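Arbeitskreis Ortsbuch Grurkodau
Protokoll der Sitzung vom 7. März 2025

Ort: Gemeindehaus Grurkodau, kleiner Saal
Leitung: Glenys Prosser
Protokoll: Tobias Whitlock
Anwesend: 11 Mitglieder laut Liste, dazu ein Gast aus Cliltham

1. Protokoll der Februarsitzung

Das Protokoll wird mit einer Änderung genehmigt. Unter Punkt 4 muss es »Unterdorf« heißen, nicht »Oberdorf«. Die korrigierte Fassung geht mit diesem Protokoll an alle.

2. Kapitel Lage und Gemarkung

Der Entwurf liegt allen vor. Die Beschreibung der Lage bleibt im Wesentlichen so stehen: Grurkodau im oberen Talabschnitt, Wodham talabwärts am linken Ufer, Cliltham jenseits des Höhenrückens. Gestrichen wird der Satz, nach dem der Ort »von jeher« an der Furt gelegen habe. Für die Zeit vor dem Bau der Kirche ist das nicht belegt. Der älteste Hausstandort, der sich auf einer Karte nachweisen lässt, liegt oberhalb am Hang.

Bei den Entfernungsangaben wird künftig die Straßenentfernung genannt. Im Entwurf stehen teils Luftlinie, teils Fußweg nebeneinander. Prosser gleicht die Zahlen bis zur nächsten Sitzung an.

Die Schreibweise des Bachnamens bleibt offen. Die amtliche Karte und die Schilder an der Brücke weichen voneinander ab. Whitlock fragt beim Vermessungsamt an, seit wann die heutige Form gilt.

3. Ersterwähnung

Die Urkunde von 1202 wird als Ersterwähnung übernommen, mit dem Hinweis, dass nur eine spätere Abschrift erhalten ist. In der Abschrift ist der zweite Teil des Ortsnamens schwer zu lesen. Mehrere Anwesende halten es für möglich, dass eigentlich Wodham gemeint ist. Die Aussprache dazu dauert länger. Ergebnis: Beide Lesarten kommen in den Text, die abweichende in eine Fußnote. Eine Abbildung der Abschrift soll beim Archiv bestellt werden, die Gebühr trägt der Arbeitskreis.

Auf die Ableitung des Namens von einem Personennamen wird vorerst verzichtet. Der Gast aus Cliltham weist darauf hin, dass für den dortigen Ortsnamen eine ähnliche Erklärung im Umlauf war, die später zurückgezogen wurde.

Pause

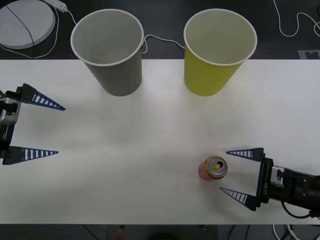
Zwei Pappbecher und eine Getränkedose auf dem weißen Tisch

4. Einwohner und Häuser

Für die Einwohnerzahl wird ein fester Stichtag gebraucht. Der Vorschlag, die letzte Zahl der Gemeindeverwaltung zu nehmen (219 Personen mit Hauptwohnsitz), wird ohne Gegenstimme angenommen. Nebenwohnsitze werden im Text erwähnt, aber nicht mitgezählt. Die ältere Schätzung aus dem Heimatkalender entfällt.

Die Tabelle der Hausnamen ist im Unterdorf vollständig, im Oberdorf fehlen die Höfe an der alten Straße nach Wodham. Wer noch Kaufverträge oder Brandkassenscheine zu Hause hat, wird gebeten, sie zum Kopieren mitzubringen. Die Originale werden nicht einbehalten.

Zum Fitzsimmons-Hof gibt es weiterhin zwei Baudaten – eines am Türsturz, eines im Lagerbuch. Beide werden genannt. Ob der Türsturz von einem älteren Gebäude stammt, lässt sich derzeit nicht klären.

5. Flurnamen

Whitlock berichtet vom Stand der Sammlung. Die Namen aus dem Katasterauszug sind eingetragen, die mündlich überlieferten noch nicht. Es wird vereinbart, mündliche Namen kursiv zu setzen und jeweils anzugeben, in welchem Ortsteil sie gebräuchlich sind. Für Mundartformen wird keine eigene Lautschrift eingeführt.

Der Antrag, eine Begehung der Südgrenze anzusetzen, wird angenommen. Die Strecke am Höhenrücken ist etwa 2 km lang. Treffpunkt ist der Wanderparkplatz, festes Schuhwerk ist nötig. Der Termin wird mit Cliltham abgestimmt, weil dort ebenfalls nach Grenzsteinen gesucht wird.

6. Karten und Druck

Die Übersichtskarte soll auf eine Doppelseite. Der Maßstab wird so gewählt, dass Wodham noch ganz darauf ist. Das Angebot der Druckerei steht aus, Prosser fragt nach. Über die Auflage wird erst entschieden, wenn der Preis vorliegt.

7. Verschiedenes

Der Schlüssel für den Archivschrank liegt wieder im Gemeindebüro. Entnommene Mappen bitte in die Liste an der Innentür eintragen.

Nächste Sitzung nach Einladung. Textänderungen zu den Punkten 2 und 3 bitte vorher schriftlich an Glenys Prosser.

Für das Protokoll: Tobias Whitlock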